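Desk tips I picked up from a robot tidying study

For most of last winter I had a side job I still have trouble explaining to my mother. I was one of the people who set up desks, messed them up, and wrote down how a robot did at putting them back. The project was called Gralik, and the question behind it was pretty simple: if you show a robot how a person tidies a desk, does it learn faster from watching tidy desks or messy ones?

I'll get to the answer, but what I really want to pass along is the household stuff. After 84 sessions of moving cables and paper from one place to another, my own desk at home has changed a lot, and so has my kitchen junk drawer (mostly for the better!). So these are tips from a person who has done a silly amount of tidying for science.

Start with the cables, always

The study had two groups of demonstrations. In one, we tidied in whatever order we felt like. In the other, we had a fixed order, and it always began with cables. The robot trained on the fixed order finished the whole desk in 7 fewer moves on average, and Miłosz Szewczyk, who ran the numbers, was so suspicious of that result that he made us do the whole set again. Same thing.

I do it at home now. Before I touch a single piece of paper, I unplug what I can, lay each cable out straight, and coil it loosely, about as wide as a coffee mug. Then a strip of hook-and-loop tape around the middle. If you coil too tight near the plug, the cable gets that permanent kink and will fight you forever.

Two things I'd add:

Do the power bricks first. The brick is the heavy end, and it drags everything else with it when you pull. Park it at the back of the desk or stick it underneath, then deal with the thin cable.

Don't bundle the laptop cord in with anything. It's the one you'll want to grab and take with you, and you'll end up undoing the whole bundle in a bad mood.

Give thin flat things a slot and fat things a tray

We used a cardboard organizer with narrow slots for a lot of the paper trials. I was snobby about it at first (cardboard!) but I've come around. Narrow slots are great because you can't overfill them. A deep tray just turns into a pile with walls.

The robot had a much easier time with slots once we left most of them empty. When every slot was full it would catch the edge of one sheet and pull its neighbor out too, which is exactly what I do when I'm looking for the water bill. So leave gaps. I keep about half of mine open and it's never been a problem. Mail goes in the top row, things to sign go in the bottom, and whatever's left gets dealt with at the end of the month.

If you're making your own from a box, run the ridges in the cardboard front to back on the shelves so they don't sag. White glue is fine. Clamp it with clothespins and leave it overnight - I've tried to rush this and had the whole thing slide sideways on me.

Keep a "work in hand" spot

My favorite lesson, and it came out of a mistake. Rhonda Leclerc noticed that the robot kept failing when an object was put down halfway through a job. Somebody would pick up a scrap, stop to type something, set the scrap down by the laptop, and the robot would treat that as the scrap's proper home. From then on it would carefully place every scrap next to the laptop. Very neatly, too!

We fixed it by marking off a little patch of desk where half-finished things were allowed to sit. Anything in the patch was understood to be going somewhere else. Success on small items went up to 99 out of every hundred placements that month, and I went home and put a saucer on my desk.

The saucer is wonderful. Loose screw, return label, the battery I'm not sure about - into the saucer, and it gets emptied when I shut down for the day. My husband has one by the toaster now.

With a laptop taking up the middle of the desk, you really see how little elbow room is left for everything else, and how fast the cords and small bits spread out to both sides of it.

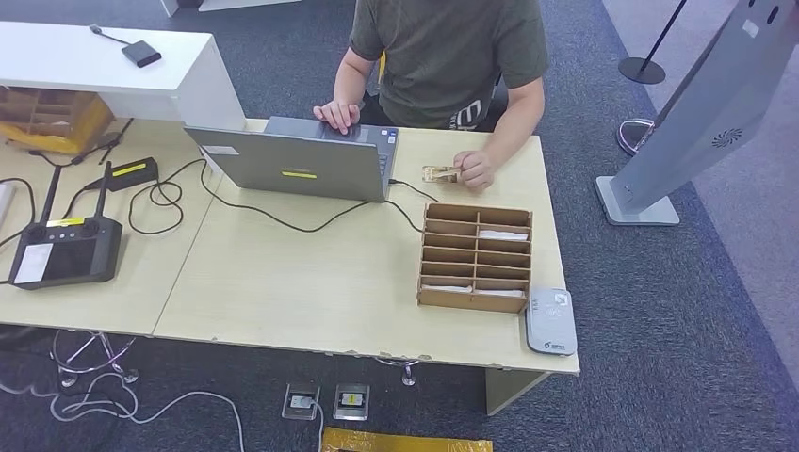 Look at the floor as well

Nobody in the study cared about the floor until a rolling chair caught a cord in November and took a whole afternoon with it. After that we checked under the desk before every session, and I've kept the habit at home.

Run cords along the wall or the desk leg, never across the path of a chair. If one has to cross open carpet, use a proper cord cover, and don't be tempted to slide it under a rug. Vacuum around the plugs too. Dust gets in there and it's gross.

Clear left to right, or right to left, but pick one

People wander when they tidy. I do it constantly. I pick up a pen, notice a plant, water the plant, and come back to find the pen in my pocket. In the Gralik trials the wandering demonstrations were the hardest for the robot to learn from, and the ones that swept steadily across the desk were the easiest, even when the person doing them was slower.

I go left to right. Lefties in our group mostly liked the other way, and the robot didn't seem to mind as long as one batch of demonstrations stuck to one direction.

So, messy or tidy?

Messy won, by a good bit. Across 1455 placements, the robot that had learned from desks in a real muddle did better on new desks than the one that had only seen a few things out of place. It had seen more ways for a cable to be tangled, I suppose. Miłosz would like me to say that it was one robot and three kinds of desk, so please don't go telling people it's settled.

For home use I take it as permission to practice on the bad days. Put a timer on for ten minutes, cables first, then paper, then the saucer. If the timer goes off before you reach the right-hand side, leave it and start from there tomorrow.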